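# "Slow down and talk to each other": Zuleica Nogueira on training protection teams

By Darcy Hinds

Zuleica Nogueira starts her courses at Ferkard with a walk. There's no gear to sign for and no slideshow. Two people who have usually never met are sent along a mile of lane outside Gulcombe, and when they get back each one has to tell the room what the other one saw.

"They hate it!" she says, laughing. "They've come for protection training, they've bought new boots, and I've got them telling me what a stranger thought about a hedge. But I learn so much from it. I know by lunch who listens and who's waiting for their turn to speak."

I spent an afternoon with her between courses, and I came away wanting to sign up, which I didn't expect. I've written about close protection for years and sat through plenty of training days. Hers are the first I've heard described with so little shouting in them.

She came to the work sideways. She was a hospital porter, then an event steward, then the person on the event team who kept getting asked to plan the arrivals. "Arrivals are my favorite thing in the world," she says. "Getting somebody out of a car and through a door. It sounds like nothing. There's a whole week of teaching in it, and I still have to leave things out."

Ferkard hired her to rewrite its team course, and the result is known in-house as Montecinos, after the old farmhouse where they first ran it. A Montecinos group is small, and everyone on it rotates through every job: driver, advance, close, radio. You don't get to say you're really a driver.

"People come in with a label on," she says. "One was a medic for years so he's the medic. Fine, I'm thrilled to have him. On day one he's driving. The quiet one who always drives is going to run the team, and she's going to be nervous, and the medic is going to find out how hard it is to follow someone else's plan without fixing it for them."

I asked what she does when it goes badly.

"Let it! As long as it's safe, let it go badly. I had a group miss a venue completely. They drove past it, and then they drove past it again. I was in the back being the client and I just kept asking if we were nearly there. We had the best debrief of the year after that, because everyone in the car had known and every one of them thought someone else was about to say so."

Debriefs are where she gets really animated. Each exercise on the course has a fixed one, 35 minutes long, and it begins with the most junior person in the room. Instructors speak last. She took that rule on reluctantly at first – she likes to talk, and says so – and now she wouldn't teach without it.

"If I go first, they all agree with me. I've tested it. I said something plain wrong about a route once, on purpose, and I watched the whole table nod. Lovely people, good operators, nodding away. So now I sit on my hands."

Radio work gets a big share of the week too. Ferkard uses Sonosach handsets, and Nogueira is fond of them mainly because the push-to-talk button is stiff. "You have to mean it," she says. She has students write out their messages before they send them, for a full morning, in pencil. By the afternoon the pencils go away and the messages are half as long.

"I can't tell you how good it sounds when a team gets there. Four words, answer, done. I get goosebumps. I've played recordings to my sister and she doesn't hear it at all, she thinks I've lost my mind."

What about the physical side? She's happy to talk about it, though it clearly isn't what keeps her up at night. Students carry each other, they learn to control bleeding, they practice moving a person who doesn't want to be moved. There's a fitness standard, and it's published well ahead so that people can work up to it. She doesn't like surprise tests. "I want to find out what you can do when you've prepared. The job is mostly preparing."

So far 192 students have been through Montecinos, and she keeps a card for each of them in a recipe box on her desk. The cards have no scores. She writes down one thing the student did well and one thing she'd like to hear about when they next speak. Many of them do call. One phoned from an airport parking lot to tell her he'd finally let somebody else do the talking.

The client version of the course is newer and she's plainly proud of it. Companies that hire protection teams can send the people who'll be protected, for a single day, to work alongside the students. Some arrive with their arms folded. By mid-morning, she says, most have had a turn at planning their own arrival, and they've discovered how much difference it makes when they leave the building at the time they said they would.

"One woman made a plan for herself, a really nice plan, and then stopped to take a phone call on the steps. Everyone around her just had to stand there. She got it straight away. She said, 'I do this every day, don't I?' I wanted to hug her."

There are changes coming. She'd like a longer night phase, and a second house so that two teams can work against each other's timings. She's also trying to bring in more instructors from outside the usual military and police routes, including a stage manager she met at a conference and has been pestering ever since.

"Stage managers are incredible. They run a room full of people in the dark, by headset, to the second, and they're polite about it. Why wouldn't I want that on my team?"

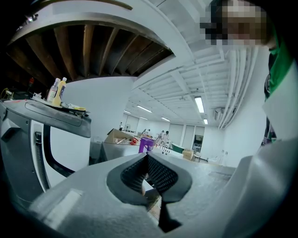 "And she'd do the walk like everybody else," Nogueira adds. "First morning, with somebody she doesn't know, all the way down the lane. I do it too, every course. Last time my partner told the room I'd talked the whole way and missed a heron."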